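Folding small laundry: frequently asked questions

521 shares | 18 comments

This page collects the questions I receive most often about folding underwear, T-shirts and other small soft things. I am not a professional. I have done the laundry for a family of five for many years, and I write down what works in our house in Mastton. The page was last changed on 23 May 2021.

Why should I fold underwear at all?

You do not have to. Many people throw it in the drawer and live well. I fold it for the reason that our drawers are small, and a folded pair takes much less space than one that is thrown in. Also the children can find their own things in the morning without calling me.

Which surface is the best for folding?

A surface which holds the cloth a little. On a smooth kitchen table, thin knit fabric slides away when you press on it. I prefer something covered with fabric. An ironing blanket on the table is good, and a firm cushion is also possible. I like it in gray -- colored clothes are easy to see on it, and so is the lint.

How do I fold stretchy underwear so that it stays folded?

Put it face down and make it flat with your hands, from the middle to the sides. Fold one side over, then the other side, so that you have a long strip. Then fold from the leg end up to the waistband. The waistband should stay on the outside, as it is the firmest part and gives you a straight edge to work with. Small wrinkles in the fabric do not matter. They will come back in the drawer even if you remove them all.
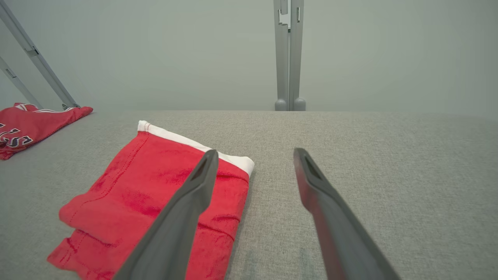 Märta Strömberg writes that she does it in the opposite direction: she begins at the waistband, rolls down to the legs and tucks the roll into itself, and her rolls survive even a suitcase. I have tried this. It is very good for traveling, but in a drawer I find that the rolls open when you take out the neighbor.

Does the waistband go up or down in the drawer?

In our drawers the folded pieces stand on their edge with the waistband up. You see the color of the band and you know whose it is. If your drawer is too low for standing, lay them flat in two piles.

Can I iron knit underwear?

You can, if the label permits it, but I do not see the need. If you fold it soon after drying it becomes flat enough. Elastic does not like a hot iron, and the band can become wavy after some time.

What do I do with red clothes, and with red and white together?

New red cotton I wash alone the first two or three times, in cold water. Afterwards it goes with other dark or strong colors. Striped things are more difficult, as the red can go into the white parts of the same piece. Wash them cold and take them out of the machine immediately when it stops. Do not leave them lying in a wet heap -- this is how I made a pink edge on a good shirt last October.

Thin striped fabric curls up at the edges. How can I stop it?

Thin knit curls when it is cut or hemmed narrow, and you cannot stop it completely. Pull it gently in the length before you fold, and fold the curling edge to the inside. If it is a big tangle, shake it out first and start with the largest flat part.
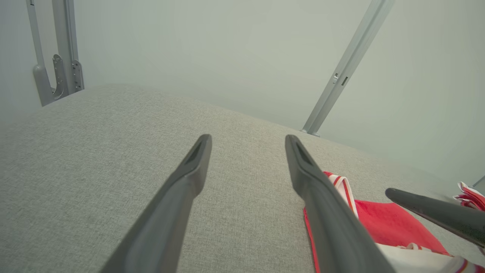

How long can clean laundry wait before I fold it?

One day is fine for most things. Underwear and towels can wait longer without any damage, but cotton shirts get deep creases which you then must iron.

How small should the folded packet be?

It depends on the drawer. Measure the inside height, and make the packet a little lower than this. Do not force it smaller, as thick packets push themselves open.

Do I need drawer dividers?

Esmaeil Yazdani asked me this. Shoe boxes without the lid are enough for most people. I used them for two years before I bought anything, and one of them is still in the sock drawer.

My question is not here. Where can I ask?

Please write it in the comments. I read all of them, but I answer slowly. Questions about stains I move to the stain page.

Share this page | 18 comments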